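Le bac de Pulenden

Le dernier bac pour Pulenden partait à 18 heures. Je suis arrivée à l'embarcadère avec 14 minutes de retard et une valise dont la poignée ne tenait plus.

Le guichetier comptait sa caisse. Il m'a dit qu'il y aurait un autre bac mardi, si le vent tombait. J'ai demandé s'il existait une route. Il y en avait une, par Cudavside, mais elle était coupée depuis le mois d'août.

Ma mère m'attendait de l'autre côté. On voyait la lampe de sa cuisine, la troisième en partant du phare. Je l'ai appelée de la cabine.

« Tu as mangé ? » a-t-elle demandé.

J'ai répondu que oui. Elle m'a dit que la soupe se garderait, que le chat était rentré, que le voisin vendait sa barque 349 couronnes.

« Elle flotte ? »

« Il dit que oui. »

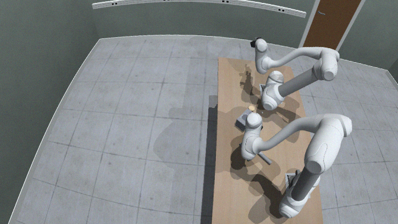
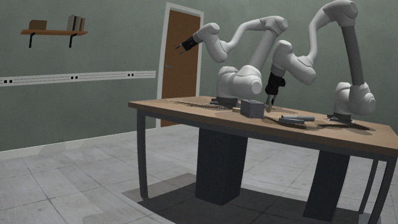
Une longue table, un mur gris-vert.
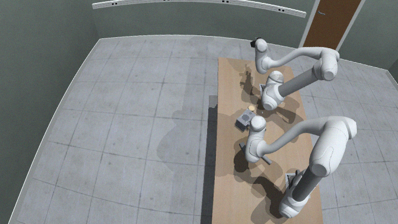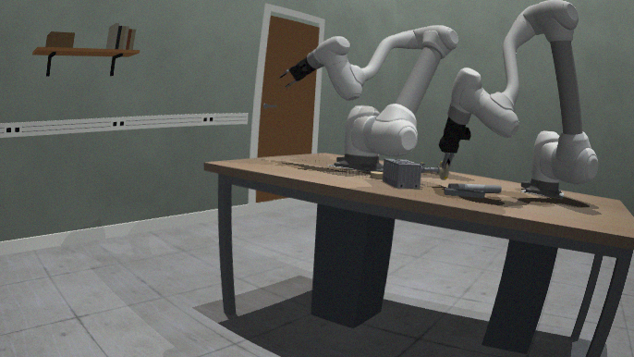 J'ai pris une chambre au-dessus du café. Le lit était court et la fenêtre donnait sur l'eau. Vers 11 heures du soir, la lampe de la cuisine s'est éteinte, puis rallumée, puis éteinte de nouveau. J'ai fait pareil avec la mienne et je me suis couchée.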